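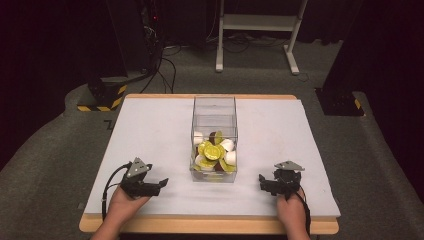 Jaw calibration on the handheld pair, again

14 June 2018

The left gripper had started to read open when it was closed. The offset was small, 64 counts on the encoder, but it grew over a week and the right one stayed put. I swapped the cables first, which changed nothing, so the fault was in the unit.

Euan Lennox had the same thing on the Terden bench and found the jaw screws backing out. Mine were tight. The set screw on the encoder hub was loose by a quarter turn. I cleaned it, put on a drop of medium threadlocker and left it overnight.

Zeroing procedure, mostly so I can find it again:

Close the jaws by hand and hold. Write zero. Open to the stop and write the upper limit. Cycle 2 times, then read both ends back. If either end is off by more than three counts, start over.

Do this with the cable hanging the way it hangs in use. A cable pulled tight over the table edge drags on the connector, and the reading moves with it.

I check the plate screws every 1000 cycles and plan to replace the jaw bushings at 3000. Cengiz Akyol thinks that is too early — he runs his until they rattle. I have a spare set from Lukier in the drawer, so early it is.

Next check is in July.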